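# Keeping an eye on Mum's blood pressure from 90 miles away

Boris Gajdoš lives 90 miles from his mother and used to ring her every evening at six to ask for her blood pressure. She would read the numbers off the cuff at her kitchen table and he would type them into a spreadsheet. Some evenings she had forgotten to take it. Other evenings she gave him the same reading as the day before.

"I don't think she was fibbing," he says. "I think she looked at the last line in her notebook and read me that. She's 84 and she's been writing things in notebooks all her life. The trouble was that I was making decisions on it."

Last December her surgery changed her tablets and asked for two readings a day, morning and evening. Gajdoš bought her a Mosik cuff, which sends each reading to a phone app, and set himself up as a follower so that he could see the results on his own phone. It took most of an afternoon.

"The cuff was fine. The phone was the hard part. Hers was so old that the app wouldn't install, so I gave her mine and bought another. Then she didn't like mine because the writing was too small."

He now gets an alert if the top number goes over 150 or if there is no reading by ten in the morning. The second alert goes off far more often than the first. Usually she has slept in, or gone to the shop before breakfast.

Signe Solberg is a community nurse in Westerberg and has helped nearly 40 families set up home monitoring of one kind or another. She says the missed-reading alert is the one most people get wrong.

"They set it for eight o'clock, because that's when they're awake and worrying. Then the phone buzzes, they ring up, and the person on the other end has only just put the kettle on. After a week of that both sides are fed up. I tell them to ask what time the person gets up and then add a couple of hours."

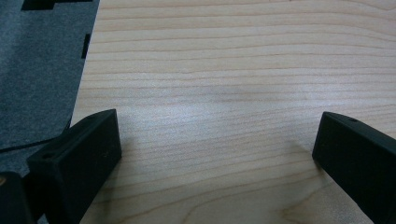 She is also firm about asking first. In her view, the person wearing the cuff should choose who sees the numbers and should be shown how to stop sharing them.

"I've had sons and daughters set it all up over a weekend and not mention that four people can see it. That comes out sooner or later. I sit down with the patient and we go through the list of names together. Sometimes they take one off."

Gajdoš admits that he didn't do this. His sister was added as a follower in the first week and his mother found out when she rang to ask about a high reading.

"Mum was cross, and fair enough. She said she'd tell Anna what she wanted Anna to know. We took my sister off for a month and then Mum put her back on herself."

How the reading is taken matters as much as where it goes. Solberg asks people to sit for five minutes beforehand with both feet on the floor, the arm resting at heart height and the cuff on bare skin. Talking during the reading can push it up, and so can a full bladder.

"The app doesn't know that you've just come up the stairs," she says. "It'll send a high number to your daughter in another town and she'll be on the phone before the cuff's off."

Gajdoš's mother had one of those in the spring. The reading was 20 points above her normal and he rang straight away. She had been arguing with the window cleaner. He asked her to sit down and take it again, and the second one was much as usual.

There have been gaps as well. The broadband went down for two days and nothing came through, though the readings were stored on the phone and turned up together afterwards. Gajdoš has asked a neighbour to keep a spare key, and he has written the surgery's number on a card by the phone. Solberg says every family should have something similar. She doesn't want anyone to treat an app as an emergency service.

"If somebody has chest pain or their speech goes funny, you ring 999. You don't wait to see what comes up on the screen."

Gajdoš still rings at six. He says the calls are longer now, and mostly about the garden and what his mother thinks of the new people next door. She has kept the notebook going too, and copies each number into it from the cuff.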